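Call for participants: remote operators for a two-arm handling study

The Riquelme group in Wumisbridge is looking for people to operate a pair of robot arms in a study on how skill at a simple task develops over several sessions. No background in robotics is needed. The study is paid, and sessions start after April 10, 2026.

What the study is about

In December we finished a first round of work with colored cubes. Operators picked them up, turned them and handed them from one arm to the other. We collected 1135 recordings and used them to train a control program called Plendutov. The main result surprised us a little. Recordings from people who paused and corrected themselves were more useful for training than recordings from people who moved quickly and rarely slipped. When we left the corrections out, the program dropped more cubes and did not recover well.

That result rests on a small group of operators, most of them from our own building. We now want to repeat the work with people who have never done it. The target for this round is 2670 recordings.

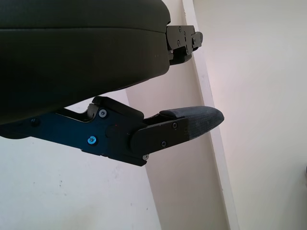
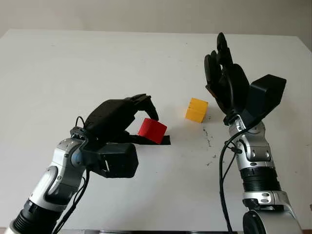
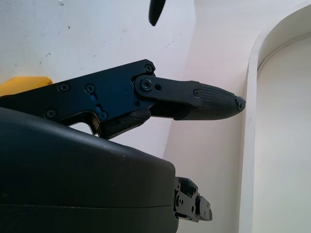
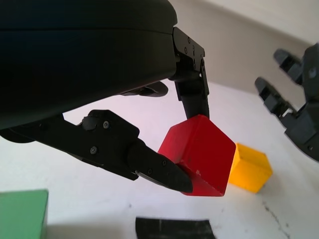 Work with the arms and cubes. Second picture: the red and yellow cubes between the two arms. Fourth picture: the red cube held between two gripper fingers.

What you would do

You sit at a desk with two hand controllers and a screen. Each session opens with a short practice period, followed by a set of tasks read out by a member of the group. Most tasks involve moving one block at a time – lifting, tilting, placing it next to another. A few need both arms at once. You can stop between tasks whenever you like, and dropped cubes are not held against you. We keep those recordings too.

After each session you fill in a one-page form about which tasks felt hard and where you lost track of the arms.

Who can take part

You must be 18 or older, able to use both hands, and able to see a screen clearly with or without glasses. Left-handed people are very welcome, as the first round had few of them. If you took part in December you cannot join this round, but you may pass this call on.

Time and pay

Each session lasts 2 hours, breaks included. We ask everyone to complete the full series, which pays $300. If you leave early you are paid for the sessions you attended. Parking at the Wokau building is free for participants – bring your plate number to the front desk.

Data

We store the arm movements, the camera recordings of the table and your answers on the form. Your name is kept in a separate file and is not used in any publication. You may ask for your recordings to be removed until the analysis begins.

How to sign up

Write to Constanza Salinas at the Riquelme group, with "operator study" in the subject line. Include your age, which hand you write with, and the times of day that suit you. She will reply with a consent form and a list of open slots.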